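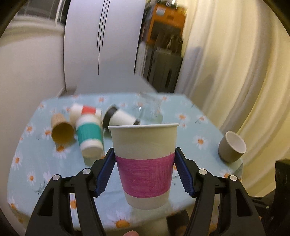 Pranau Hand Gripper, Cup Kit
From Molteo. Ships with the Schouten method notes.

What it is
A hand-held two-finger gripper for recording manipulation demos without a robot in the room. You squeeze, the jaws close, the camera logs it. Later the policy runs on an arm with the same fingers. Black linkage arms, blue ridged pads, pads are swappable (one screw each, don't overtighten).

What the kit is for
Paper cups. We picked them because they're light, they crush, and they roll when they're lying down. A policy that squares up nicely on a wood block will flatten a paper cup on the first try. Color bands are done in marker, by hand, streaks and all. A magenta cup, a teal one, a red one, a black one, plus plain kraft. No two bands match exactly and we want it that way, printed bands gave us policies that only knew printed bands.

The method, short version
Schouten is a way of cutting demos at contact. Old way: one long recording, pick to place, train on the whole thing. Schouten splits each demo in 2 at the moment both pads touch. Approach half gets trained with heavy image augmentation. Hold half gets almost none, so the policy keeps the small cues. Pad position against the band, lean of the cup, how the rim sits.

The lean turned out to matter most. Operators almost never hold a cup dead straight and we used to throw those demos out. 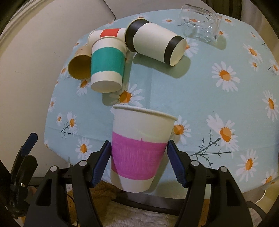 Keeping them fixed a lot of our drops on the robot side. If the training set only has perfectly upright holds the arm has no idea what to do when one pad lands lower than the other. With the tilted ones left in, it corrects, or it just carries the cup tilted and sets it down fine.

Results so far
2578 demos collected with the Pranau, 13 operators, 6 tablecloths. Patterned cloth is harder than plain, flowers especially. The approach half had trouble with light-colored bases on white petals until we added more of them. Clear glass is still bad. We leave it on the table as a distractor and don't score grasps on it yet.

Numbers by cup color are in the Kolley report, request it with your order. The kraft cup is the weak one, haven't worked out why. Might be lighting.

In the box
Gripper, assembled
Spare finger pads, blue
Camera mount and clip
Paper cups, blank, plus markers
Method notes (printed, also as a file)

Not in the box
Camera. Table cloth. Arm.

Before you record
Check the pivot screws, they can work loose in shiping. Wipe the pads, marker ink transfers. Keep your fingertip low on the grip so it stays clear of the jaws.

Lead time
Next batch in September. Pads and cups can be orderd seperately, same form.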